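Dunex LT-27 Label Printer
Set-up and Care Guide

Section 4: Loading media, first print and routine cleaning

Read this section before you load the first roll. It applies to the LT-27 and to the LT-27C, which is the same printer with a cutter fitted at the front. Where a step is for one model only, this is marked at the start of the step.

4.1 Before you start

Place the printer on a flat, steady surface with enough room above it for the lid to open fully. Leave at least 20 cm clear behind the printer so that the power lead and data cable are not bent sharply where they leave the case. Do not stand the printer next to a heater or in direct sunlight. The media sensor can misread in strong light when the lid is open.

You will need:

One roll of labels, up to 60 mm wide
One ribbon and one empty ribbon core (thermal transfer printing only)
A lint-free cloth
The cleaning pen supplied in the accessory bag

Caution: The print head gets hot in use. Switch the printer off and wait five minutes before touching any part inside the lid.

Caution: LT-27C only. The cutter blade is sharp even when the printer is off. Keep fingers away from the exit slot.

4.2 Choosing the print method

The printer can print in two ways. Direct thermal printing uses heat-sensitive labels and no ribbon. Thermal transfer printing uses plain labels and a ribbon. Labels made by the direct method fade over time, faster in warm or bright places, and are best kept for parcels and other short-term uses. For shelf labels, box labels and anything stored for more than a few months, use a ribbon.

If you are not sure which kind of label you have, scratch the surface firmly with a fingernail. A dark mark means the label is heat sensitive.

Note: Do not use a ribbon with heat-sensitive labels. It will not harm the printer at once but the print will be poor and the head will need cleaning more often.

4.3 Loading a roll of labels

1. Switch the printer off at the switch on the back.

2. Press both lid catches inwards and lift the lid until it clicks. If it does not click it will not stay up.

3. Slide the two grey roll holders apart. They move together, so you only need to push one of them.

4. Hold the new roll so that the labels come off the top and face upwards. Lower it between the holders and let them close on the core. The roll should turn freely. If it is stiff, check that both holders are seated inside the core and not pinching the edge of the paper.

5. Pull out enough label stock to reach 5 cm past the front of the printer.

6. Pass the stock under the media sensor and between the two green paper guides.

7. Turn the guide wheel until the guides just touch both sides of the stock. Do not squeeze it. Guides that are too tight are the most common cause of creased labels, and guides that are too loose let the print drift to one side over a long run.

8. For direct thermal printing, go to 4.5. For thermal transfer printing, leave the lid open and go to 4.4.

Note: Fanfold stock can be fed through the slot at the back of the printer. Remove the slot cover first and keep it safe, as it must be refitted to keep out dust when you go back to rolls. Place the stack directly behind the printer and level with it or lower.

4.4 Fitting the ribbon

The ribbon runs from the supply spindle at the back, under the print head, to the take-up spindle at the front. Use a ribbon that is wider than the label. A ribbon narrower than the label leaves part of the print head rubbing on bare paper and shortens its life.

1. Unwrap the new ribbon. Hold it by the ends of the core and not by the ribbon itself.

2. Push the ribbon on to the supply spindle with the notched end to the left. Turn it until the notches drop into place.

3. Push the empty core on to the take-up spindle in the same way.

4. Draw the clear leader under the print head and up to the take-up core. Fix it with the sticky strip on the leader. If the strip is missing, use a small piece of ordinary adhesive tape.

5. Turn the take-up spindle away from you until the leader has gone past the print head and the coloured ribbon lies flat across its full width. Small wrinkles at the edges can be smoothed out by turning the spindle a little further.

6. Keep the used core when a ribbon runs out. It becomes the take-up core for the next one.

Caution: Ribbon ink marks skin, clothing and worktops. Wash hands after handling a used ribbon.

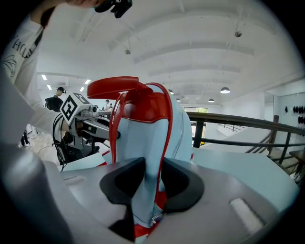

4.5 Closing the lid and calibrating

The printer must learn the length of the label and the gap between labels. Carry this out whenever you change to a different size or type of label. There is no need to do it when replacing a roll with another of the same kind.

1. Hold the lid with one hand and press down the lid stay on the right.

2. Lower the lid and press on both front corners until the catches click. A lid fastened on one side only will give print that is dark on one side and faint on the other.

3. Hold down the Feed button and switch the printer on.

4. Release the button when the Status light flashes orange twice. The printer feeds several labels and stops with the edge of a label at the exit slot.

5. Check that the Status light is steady green. If it flashes red, see the table in 4.9.

Note: For continuous stock with no gaps, open the Media page in the printer software and choose Continuous before calibrating. Otherwise the printer will feed stock while it looks for a gap, then stop with an error.

4.6 Printing a test label

1. With the Status light green, press and hold Feed for three seconds.

2. Release the button. The printer prints one test label showing the software version, the head temperature setting and the total length printed.

3. Look at the grid of fine lines in the lower half. All lines should be unbroken and evenly dark.

4. If the lines are faint, raise the Darkness setting by one step and print again. Raise it one step at a time – too much heat wears the head and can make ribbon stick to the label.

5. If there is a clean white line running the length of the label, clean the print head as in 4.8. If the line is still there after two cleanings the head may be damaged.

Keep the first good test label with this guide. It is a useful reference when print quality is in question later on.

4.7 Connecting to a computer

Install the software before connecting the cable. On the download page choose the LT-27 package for either model. The cutter settings appear by themselves when an LT-27C is connected.

1. Run the installer and follow the screens until it asks for the printer.

2. Plug the square end of the cable into the printer and the flat end into the computer. Connect directly to the computer and not through a hub for the first set-up.

3. Wait for the message Printer Found, then choose your label size from the list. If your size is not listed, choose Custom and type in the width and height of one label without its backing.

4. Print a test label from the software. The result should match the one printed in 4.6. If it is smaller or larger, check that scaling is set to 100 per cent in the program you are printing from.

Note: If you are replacing an older printer such as the Fesley P3 or a Matsuda desktop model, your saved label layouts can be brought in from the File menu. Check the margins on each layout before printing a full batch. Fonts stored inside the old printer do not come across.

4.8 Routine cleaning

Clean the print head each time you fit a new ribbon, or after every roll when printing by the direct method. Clean the roller every 3,000 labels, and sooner if you can see dust or glue on it.

Print head

1. Switch off, unplug the power lead, and wait five minutes.

2. Open the lid and remove the ribbon, if fitted.

3. Draw the tip of the cleaning pen along the brown strip on the underside of the head, from the middle out to each end.

4. Let it dry for one minute. Do not blow on it.

Roller

1. Remove the label stock.

2. Dampen the cloth with isopropyl alcohol. It should not drip.

3. Wipe across the roller, turning it with a thumb on the side gear until you have gone all the way round.

4. Leave the lid open until the roller is dry, then reload.

Caution: Never use a blade, screwdriver or abrasive pad to remove a stuck label. Peel it off slowly by hand and clean away any glue with the damp cloth.

LT-27C only: Do not use alcohol or oil on the cutter. Brush away paper dust with a dry, soft brush while the printer is unplugged.

4.9 Status light

Steady green: ready.
Flashing green: receiving data or paused. Press Feed once to carry on.
Flashing orange: head too hot. Printing starts again by itself when it has cooled.
Flashing red, slow: no labels, or gap not found. Reload and calibrate.
Flashing red, fast: ribbon finished or broken.
Steady red: lid open, or fastened on one side only.
Red and orange in turn (LT-27C): cutter jammed. Switch off, unplug, open the lid and draw the stock backwards out of the slot.

If a fault comes back after you have followed the steps above, note the pattern of the light and the serial number on the base of the printer, and contact the Dunex service desk at Clusholm. Have your test label to hand.

Section 4 last revised 12 Dec 2019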